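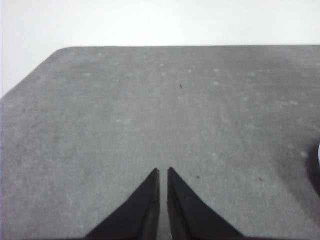
Grey surface, pale wall behind.

How to clear a worktop and keep it clear

Most advice on this subject wants to sell you something. Search for it and you get page after page of stacking trays, drawer dividers and little racks for other little racks. I have bought my share, including a three-tier thing from a shop in Skeltcombe that spent a year holding takeaway menus. The worktop was just as full as before, only taller.

What follows costs nothing and takes an evening. I don't promise it will change your life. It got me enough room to roll out pastry.

Before you start

You need two boxes, a damp cloth and a bin bag. If you have read the Valley method, which asks for labels in five colours and a chart on the fridge, you can skip all of that. I tried it and the labels fell off by January.

Step 1. Take everything off

Everything, including the kettle. People like to leave the kettle and the toaster because they are "always there", and then they work round them and end up where they began. Put the lot on the floor or the table. Wipe the surface down and let it dry.

Step 2. Put back what you used today

Today means today. The blender you mean to use for soup did not get used today. In our house this step put back the kettle, a chopping board and the knife block, and I had my doubts about the knife block.

Step 3. Box the rest

Things you use most weeks go in the first box. Everything else goes in the second. Keep both somewhere slightly annoying to get to, such as under the stairs. If you want something, go and fetch it, and afterwards find it a place in a cupboard. It does not go back on the worktop.

Step 4. Wait 10 days

Some guides say a month, but by then you will have stopped noticing the boxes and they will have become furniture. After 10 days, look at what is left in the second box. Give away what you can. The charity shop in Stustthorpe takes small electricals if the flex is sound, but ring yours first as plenty don't.

Step 5. Deal with the post

This is where most clear worktops go wrong. Paper arrives every day and a flat surface attracts it. I don't believe in letter racks – they are a slower way of making a pile. Open post standing next to the recycling and carry anything that needs an answer to wherever you keep your pens.

What about wall rails?

A Wong rail with hooks was £59 when I looked, and you have to drill. It may suit you if your cupboards are full. I would do the steps above first and see whether you still want one.

If it fills up again

It will, a bit. Mine does every few weeks, usually after visitors. Go back to step 2 and skip the boxes – ten minutes should do it. If the same object keeps coming back, it probably needs a better cupboard, or a new owner.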